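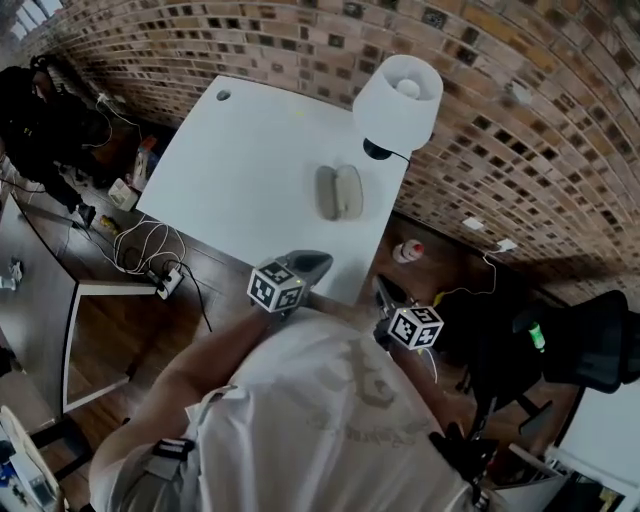

Hand-held grippers at a white tabletop.

Wivlow plant swap returns with 3,000 native plugs for shady yards

WIVLOW – Gardeners who have been putting off that bare strip under the maples have a good excuse to get moving. The spring plant swap is back at the old feed store lot this Saturday, and the organizers have set aside 3,000 native woodland plugs for people who garden mostly in the shade.

The gates open at 9 a.m. and the plants go until they're gone, which last year meant a little before lunch. Admission is free. Anyone who brings a potted division from home gets a ticket good for one plant of the same size, and the woodland plugs are handed out separately, with a limit of 19 to a household so that there is something left for the folks who like a slow breakfast.

The plugs come from Ouellet Nursery, out past the reservoir, which started them from seed the winter before last and has kept them under shade cloth ever since. There are 60 flats in all, and the mix leans heavily on wild ginger, foamflower, Pennsylvania sedge and Christmas fern, with a smaller number of woodland phlox tucked in for anybody who wants a bit of blue in May. The nursery grew 3,579 to begin with. Some of those are staying behind for its own display bed, and a flat or two of ferns didn't make it through a bad week in January when the heater quit.

If you have never planted plugs before, don't be put off by how small they look. They are mostly root, and a woodland plant with a good root on it will surprise you by its second spring. Rake back the leaves, open a hole just deep enough with a trowel or an old bulb planter, set the plug level with the soil and tuck the leaves back around it (but not over the crown, please, especially with the foamflower). A foot apart is fine for the sedge and the ginger. The ferns would like a little more elbow room than that. Water them in well and then keep at it weekly through the first summer, even in a year when it seems to rain every other day, since big maples drink an awful lot and the ground beneath them can be bone dry an inch down.

The swap tables themselves will be sorted by sun this year, a change that came out of last spring's comment cards. Full sun is along the fence, part shade in the middle and deep shade next to the loading dock. Daylilies get their own table, as always – there are a great many daylilies. Vegetable starts are welcome too, although tomatoes should probably wait at home another couple of weeks unless you have somewhere warm to keep them at night.

A few things can't be accepted at the gate. English ivy, vinca, goutweed and burning bush are all off the list, and so is anything dug from the wild. Pots need a label with the name of the plant, and if you aren't sure of the name, a note on the color and height is a real kindness to whoever takes it home. Please shake off or rinse away loose garden soil and repot in a bagged mix, as jumping worms have turned up in several yards on the north side of town and they travel very nicely in a clump of hosta.

Parking is on Jundetti Street and in the gravel lot behind the library. Wagons and wheelbarrows are fine. Dogs are fine too, on a short leash, though the aisles get tight by 10 a.m. Empty nursery pots can be left in the bins by the dock, clean or otherwise, and Ouellet will haul them back to be used again.

If it storms, everything moves indoors to the Zellance Grange hall at the same hour.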